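Sovix 广场铺装与坐具现状调查 参加者征集

发布单位：Zarkix
调查地点：Amegashie 广场
发布日期：19/09/2024
报名方式：Tradus 平台在线提交

一、征集内容

Zarkix 现为 Sovix 调查公开征集现场记录参加者。调查对象是 Amegashie 广场的硬质铺装、混凝土长凳、与铺装相接的花池边缘及建筑前的低矮收边，同时记录行人通行和停坐情况。调查只采集现状，不含设计、施工和维修。

参加者须到场工作。主要任务是按统一表格逐格记录铺装板面和接缝，按统一部位测量长凳，在规定时段登记行人活动，并在当日完成数据录入。征集面向个人，不接受单位集体报名，也不接受代报。

本次调查分为2轮。第一轮在报名和培训结束后进行，第二轮安排在次年2月，两轮使用同一套格网、同一套表格和同一套编号。参加者原则上应完成两轮。只能参加其中一轮的，可以报名，在表中注明，录取时排在能够完成两轮的报名者之后。

二、调查对象和范围

（一）铺装

广场地面为大块方形灰色石板，按直缝铺设。调查范围内划出188个记录格，每格编一个号，编号写在格网图上，不在地面做任何标记。记录格的边线沿石板接缝走，格内石板不再单独编号。需要指明某一块石板时，用格号加格内行列位置表示，行从靠近建筑的一侧数起，列从左数起，站位以背对建筑为准。

铺装记录分板面和接缝两部分。

板面记录项目包括：开裂、缺角、剥落、变色、附着污渍、积灰、翘起和下沉。每一项先判断有无，有则填写程度等级。程度等级分为轻、中、重。等级的判定依据见培训材料中的对照卡，现场不得自行增加中间等级，例如“轻偏中”“中上”等写法一律按无效处理，需要重填。

接缝记录项目包括：缝宽、填缝料缺失、杂草或苔藓、相邻板高差。缝宽用塞尺读取，高差用直尺搭接后以塞尺读取，单位均为毫米，读到整数。同一条接缝跨两格时，归入编号较小的一格，另一格不再填写。

变色和污渍须分开登记。变色是指石材表面颜色与周边不同、擦拭后不变的部分；污渍是指可以看出附着物的部分。现场允许用干布轻擦一次协助判断，不允许用水、溶剂或刀片。仍然分不清的，填“未定”，并在备注中写明颜色和大致形状。

（二）长凳

广场内的长凳为混凝土构造，凳面为一整条厚板，下部由矮圆柱形混凝土支墩承托，板底与地面之间留有空隙。长凳记录分凳面、板侧、板底、支墩和支墩根部地面。

凳面测量项目：总长、进深、板厚、离地高度、纵向平整度、横向坡度。离地高度在每个支墩的正上方各测一次，在相邻支墩之间的中点各测一次。板厚在两端和中部测取。横向坡度用数显水平尺读取，读数方向统一为从面向建筑的一侧指向另一侧，正负号不得省略。

凳面外观项目：污渍、斑块、裂纹、棱角破损、表面磨光。污渍和斑块沿长度方向登记起止位置，从左端量起，面对长凳时以记录员站位侧的左手边为左端。站位侧在格网图上有箭头标明，两轮不变。

支墩测量项目：直径、露出地面的高度、垂直度。外观项目：竖向裂纹、环向裂纹、顶部与板底接触处的破损、根部污渍。

支墩根部地面项目：根部周围石板有无开裂、接缝有无张开、有无积水痕迹。该项填写长凳表，不填铺装表，避免同一部位登记两次。

（三）花池边缘及建筑前收边

花池与铺装相接处只记录土壤或植物残体落到铺装上的范围，以及边缘构件与石板之间的缝隙。植物本身不在调查范围内，不登记种类、高度和长势。

建筑前沿广场一侧的低矮收边，记录与石板的高差、棱角破损和有无可见位移。收边以内的区域不进入，不测量，不拍照。

（四）通行与停坐

行人活动登记分通行线和停坐点两部分。通行线记录行人由哪一侧进入长凳前的观测带、由哪一侧离开、是否停留。停坐点记录坐下的位置、朝向和坐下的起止时间。

登记以符号完成，不记录任何可以识别个人的信息，不记录衣着和随身物品，不与行人交谈，不发问卷。双肩包、行李箱等放在凳面上占用座位的，登记为“物品占位”，只填位置和时长。
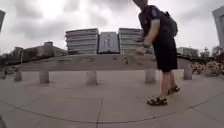 有意见提出，观测带只设在长凳前缘一侧偏窄，行人贴着凳子走和从凳子前面隔开几块板走，对铺装磨损的影响不一样，合在一条通行线里登记会把差别抹掉；还提到坐下的人常把脚收到板底空隙里，前缘的踢蹭痕迹应当单列。

上述意见已部分采纳。通行线改为近侧和远侧两条，以长凳前缘外侧第二条平行接缝为界，脚步落在界线以内的登记为近侧，以外的登记为远侧，跨越界线的按离开观测带时的位置登记。板侧下缘增加“踢蹭痕迹”一项，按有无填写，有则登记起止位置。界线宽度不再细分，现有人员配置下无法保证登记速度。

三、岗位设置

参加者按岗位录取，报名时可以填写第一志愿和第二志愿。录取后岗位在两轮中保持不变。

1. 铺装记录员

负责记录格内的板面和接缝登记。工作姿势以蹲、跪和弯腰为主，连续作业时间较长。需要能够在灰色石面上分辨细微的色差和细裂纹，矫正视力应满足近距离读数要求。熟悉塞尺和钢直尺的使用者优先。

2. 长凳测量员

负责长凳各部位尺寸和外观登记。板底检查需要俯身到接近地面的高度，使用手持照明和小镜。能够熟练读取数显水平尺、游标卡尺和卷尺。有混凝土构件检测经验者优先，但不作为必要条件。

3. 活动登记员

负责观测时段内的通行和停坐登记。要求在固定位置连续工作一个完整时段，中途不离开，不使用手机。行人较多时须按登记规则中的顺序处理，先登记进入，后登记离开，停坐最后补全。漏记应在表上如实标出，不得事后凭印象补填。

4. 数据录入与核对员

负责将纸质表格录入 Tradus 平台，检查格号、单位、正负号和缺项，并与现场记录员核对。需要会用电子表格，打字准确。该岗位同样须到场，录入在当日收工后进行。

现场工作以2人为一组，一人读数、一人记录，读数人报数后由记录人复诵，无误后落笔。每个记录格完成后两人交换。长凳测量组在完成一个支墩及其上方凳面后交换。交换时间写在表格右上角。

活动登记不按组交换，由下一时段的登记员接班。交接时当班人应把尚未离开的停坐者位置逐一移交，接班人在新表第一行抄录，起始时间沿用原表。

四、报名条件

1. 年满十八周岁，能够独立签署参加协议。

2. 能够全程参加培训，并通过现场一致性检验。一致性检验的做法见第六部分。

3. 能够在户外长时间站立、行走或蹲跪。广场开阔，长凳一带作业没有固定遮蔽，阴天、有风和气温较低时照常工作，降水和大风按第八部分的规定处理。

4. 能够阅读中文表格和说明，书写工整，数字清楚。

5. 最近一年内未参与 Amegashie 广场铺装或坐具的维修、供货和验收工作。有此类情况的，请在报名表中说明，由 Zarkix 判断是否影响录取。

专业不限。建筑、土木、景观、材料、测绘、统计等专业的在读学生和从业人员均可报名，其他背景的报名者同等对待。不要求提供作品集。

五、器具和着装

器具由 Zarkix 统一提供，包括塞尺、钢直尺、卷尺、游标卡尺、数显水平尺、手持照明、小镜、对照卡、格网图、记录板和铅笔。为保证读数一致，现场不使用自带量具。自带量具即使经过检定，读数也不纳入数据。

护膝由参加者自备，没有护膝的可在培训时登记借用，借用数量有限。

鞋底应防滑、平整，不穿带钉或硬质鞋跟的鞋，以免在石板上留下新的划痕。铺装记录员和长凳测量员须穿不露趾的鞋。活动登记员的着装不作特殊规定，以不引起行人注意为宜。

个人背包集中放在指定位置，不放在凳面上，也不放在任何记录格内。饮水可以随身携带，瓶盖须旋紧。记录格内洒水的，该格当日不再登记，改日补做，并在备注中写明。

六、培训与一致性检验

培训分室内讲解和现场练习。室内讲解包括对象范围、编号方法、等级判定、表格填写和数据规则。现场练习在调查范围以外的铺装上进行，练习数据不入库。

对照卡是等级判定的唯一依据。卡上每一项给出轻、中、重的参照图样和文字界限。现场光线与室内不同，阴天云层较厚时石面反差低，浅色斑迹和细裂纹容易漏看，练习时会专门安排换角度观察：先俯视，再蹲下沿石面方向平看，两种角度任一能看见的即登记为有。直射光下另需注意接缝阴影，避免把阴影当作填缝料缺失。

一致性检验的做法是，由两名报名者对同一组练习格分别登记，互不交流，然后比对。外观项目比对有无和等级，尺寸项目比对读数。未达到规定一致程度的，讲解后再测一次。再测仍未达到的，可以转到数据录入与核对岗位，前提是该岗位尚有名额。

检验结果只用于分岗，不公布。

活动登记员的检验另行安排，由登记员在同一时段、同一位置分别登记，比对进入次数、离开次数和停坐位置。

七、现场工作流程

1. 到场签到，领取器具和当日格网图。检查数显水平尺零位，在校准记录上签字。

2. 记录天气、云量和地面状况。地面状况填干、潮、湿三档，以肉眼判断为准。填“湿”时不进行变色和污渍登记，其他项目照常。

3. 按格网图规定的次序作业，不跳格。格内有人停留或有物品放置时，不请对方移开，先做下一格，原格在次序表上画圈，当日收工前补做。补做仍不成的，移到次日第一项。

4. 每格先登记板面，后登记接缝。板面从离建筑最近的一行开始，逐行由左到右。接缝先登记平行于建筑的一组，再登记另一组。

5. 需要拍照存档的项目为：等级为重的开裂、缺角和剥落，等级为未定的变色或污渍，以及长凳棱角破损。拍照时放置比例尺，镜头垂直向下或垂直于板侧，画面内不得出现行人。有人经过时等待，不提示对方避让。

6. 另设固定视点照片，每天开工和收工各拍一次，用于对照当日云量、光线和整体铺装外观。固定视点的位置、高度和朝向写在格网图背面，由组长操作，其他人员不得移动支架。

7. 收工后清点器具，上交表格。表格当日录入，原件封存。

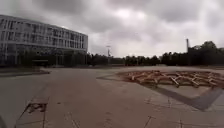 图2　Amegashie 广场开阔段铺装，左侧为多层建筑，远端为林带

记录格在长凳附近较密，向开阔段逐渐放大。格网放大后，单格内石板块数增加，登记用时相应变长，排班时已经计入。开阔段上个别接缝在远处难以辨认归属，应走到接缝交点处核对格号，不得站在原位目测推定。作为方位参照，格网图上标出了建筑端部和广场中部的细高杆，二者只用于找方向，不用于量距。量距一律从接缝交点起算。

林带、烟囱等远处物体不得用作对齐基准。移动位置后远处物体的相对关系会变，以往试做时出现过整行格号错位，错位后的表格全部作废重做。

八、天气和中止规定

降水开始后，铺装登记和长凳外观登记立即停止，尺寸测量可以完成手头一项后停止。活动登记继续到本时段结束，并在表头注明降水开始时间，登记员可以使用透明雨衣，不使用雨伞。

雨停后，地面由湿转为潮或干之前，不恢复变色和污渍登记。不得用布或吹风设备加快地面干燥。

大风使记录纸无法固定、水平尺读数不能稳定时，由组长决定中止。中止时间计入当日工时。

2月的第二轮可能遇到结冰和积雪。格内有冰雪覆盖的，填“不可测”，不得清除后测量。冰雪边缘跨格时，两格分别判断，可见部分达不到整格的，同样填“不可测”。第二轮预留了补测时间，具体安排在轮次开始前通过 Tradus 平台通知。

遇有广场集会、施工围挡或管理方临时封闭时，全组撤到范围以外等待通知，不与管理人员交涉，由组长联系。

九、数据规则

1. 现场一律用铅笔填写。写错时划一道横线，在旁边重写并签姓氏，不擦除，不涂改。

2. 未测与零值严格区分。没有测的填“未测”，测得为零的填“0”，不适用的填斜线。空格视为缺项，退回补填。

3. 备注只写事实，不写原因推断。例如可以写“板角缺失，断面颜色浅于板面”，不写“车辆碾压所致”。

4. 第二轮开始前，参加者不得查看第一轮数据，包括本人填写的表格。

5. 照片只存入项目设备，不得用个人手机拍摄和保存。

6. 数据由 Zarkix 管理。汇总结果整理完成后在 Tradus 平台公布，参加者可以下载，引用时注明 Sovix 调查。未公布前不得对外提供。

7. 停坐和通行数据以时段汇总形式公布，不公布逐条记录。

十、报酬和费用

完成两轮全部任务的参加者，每人劳务费1,000元。报酬在第二轮数据核对结束后一次结清，转入报名表所填账户。账户名须与参加者姓名一致。

只完成一轮的，按实际完成任务所占比例结算。培训后未通过一致性检验且未转岗的，支付培训日交通补贴，不另付劳务费。

市内交通费由参加者自理，外地报名者不提供住宿。现场提供饮用水和午间简餐，有饮食禁忌的在报名表中填写。

项目期间为参加者办理人身意外保险，费用由 Zarkix 承担。参加者应如实填写保险所需信息，信息有误导致保险不生效的，不得进入现场。

量具正常磨损不需赔偿。遗失的，由组长填写遗失单，按规定处理。

十一、安全要求

板底检查时头部不得伸入两支墩之间的空隙，用小镜和照明完成观察。发现支墩或板底有明显松动，立即停止该处作业，报告组长，并登记为“暂停测量”。不得以手推、脚踩或坐压的方式试验松动程度。

铺装记录员在通行路径上作业时，两人不得同时低头。读数人蹲下时，记录人保持站立并留意来往行人和骑行者。器具不使用时收回器具袋，不得摆在石板上。

不得站上凳面。长凳总长测量须在凳面上方拉尺时，由两端各一人持尺，尺带贴凳面，不悬空。

身体不适应立即说明并退出作业，当日剩余任务由候补人员接替，已完成部分照常结算。

十二、报名和录取

报名者登录 Tradus 平台，搜索“Sovix”，进入征集页面后填写报名表。报名表需要填写的内容有：姓名、出生年份、联系方式、岗位志愿、可参加的轮次、可参加的时段、相关经验、饮食禁忌、需要借用的防护用品，以及是否有第四部分第5条所述情况。

相关经验一栏写明使用过哪些量具、做过何种现场记录即可，没有的填“无”。附件只接受本人身份证明和在读或从业证明，其他材料不看。

每人只能提交一份报名表。提交后需要修改的，在征集关闭前撤回原表重新提交，以最后一次提交为准。名额满后征集自动关闭，之后提交的进入候补名单。

录取按以下次序进行：先看可参加轮次是否完整，再看可参加时段与排班缺口是否相符，再看岗位志愿和相关经验。条件相同的，按提交先后排列。

录取通知由 Tradus 平台发送，收到通知后须在通知写明的期限内确认。逾期未确认的，名额转给候补人员。确认后因故不能参加的，应尽早在平台上取消，以便安排候补。

未录取的报名信息在项目结束后删除。同意保留信息用于后续征集的，可在报名表末尾勾选。

十三、补充说明

铺装记录和长凳测量不能兼报，两个岗位同时作业。数据录入与核对可以和活动登记兼报，兼任者的登记时段排在上午。

左利手报名者请在备注中写明，记录板夹和读数站位需要调整。

佩戴手表、手环不受限制，但使用数显水平尺时请取下金属表带，防止磕碰尺身和凳面棱角。

可以旁听培训，旁听者不参加检验，不进入调查范围。旁听同样在 Tradus 平台登记。

表格样张、格网图示意和对照卡节选附在征集页面末尾，供报名前阅读。样张中的数字为填写示范，不是 Amegashie 广场的实测值。正式表格在培训时发放，如与样张不一致，以正式表格为准。

关于本征集的疑问请在征集页面留言，由 Zarkix 统一回复，不接受电话咨询。

Zarkix
Sovix 调查组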